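Play kitchen

A play kitchen (also toy kitchen, in older catalogs "child's cook corner") is a small-scale kitchen unit made for children to pretend to cook at. Most have a countertop, a pretend stove and a sink, often with a shelf or cupboard below. Sold as furniture, as a toy, or both, depending on the shop. Loose items - pans, spatulas, cloths, play food - are usually called accessories and often sold seperately.

History

Toy stoves and doll kitchens are much older than the play kitchen in the modern sense. Doll kitchens were mostly table-top rooms to look into. The stand-up unit, with a counter at child height, came later and became a normal thing to find in preschools and living rooms.

In Illdale the trade was tied to furniture shops, which used offcuts from full-size counters. The Liklow workshop is the best known of these. Its first unit had a painted stove and no sink. A sink was added in the second version, along with a back wall of upright boards. Plastham, a rival, made molded plastic units that were lighter and easier to wipe but faded in sunlight. Tănase, a later maker, sold flat-packed kits with 40 screws and a single folded sheet of instructions.

Construction

Counter. Wood, coated board or molded plastic. Patchwork and butcher-block patterns are common on wooden types, blocks of light and dark grain set side by side. Edges rounded on better ones.

Back wall. Plain panel, printed tile or planks. Sometimes has a rail for hanging tools. White is a usual color, matches most rooms.

Stove. Painted rings or raised discs. Knobs turn and may click. No heat in any normal unit.

Sink. A drop-in bowl, metal or plastic, lifts out for cleaning on many models. The faucet is almost always fixed.

Accessories

Cookware comes in two sorts: wood or plastic toys made to match the unit, and small metal pans, closer to real ones. Metal pans last longer and make more noise. Handles are a weak point, specially thin wire ones, which bend if the pan is carried full of blocks.

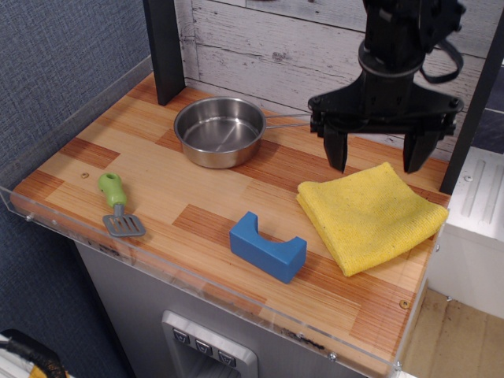

Toy kitchen counter with a steel saucepan, toy spatula, blue block and folded yellow cloth.

Building blocks and other odd parts often end up on the counter as food. Teachers generally allow this. A block can be soup, bread, a bar of soap - the use changes through the day and between children. Some makers sell felt or wooden food for the same purpose.

Cloths are a standard accessory in school sets, less so in home sets. Microfiber or cotton, folded in a stack by the sink or hung on the rail. Washed with the regular laundry.

Play

Common games are cooking, serving, washing up, running a restaurant. Stirring and pouring come early. Table setting and taking orders come later, when there are more children. Washing up is often more popular than cooking, even with no water.

Tidying is usually taught as part of the game. Two methods:

Fixed places. Each pan and tool has its own spot, sometimes marked with a painted outline on the shelf.

Bins. Everything goes in 2 or 3 boxes by type. Faster, but small tools sink to the bottom.

Care

Wooden counters are wiped with a damp cloth and dried right away. Standing water lifts the finish at the joins. Screws in the legs work loose and need tightening now and then, check them when the unit is moved. Metal pans can be washed by hand with mild soap. Paint chips on older units should be looked at before the unit is passed on, old paint may contain lead.

Collecting

Early Liklow units turn up at sales around Illdale, mostly without their accessories. Complete sets are scarce. The workshop's stock book lists 1310 units, but does not split them by version. Plastham units are common and cheap. Missing knobs are the usual fault.

See also

Doll house
Play food
Toy stove
Workbench (toy)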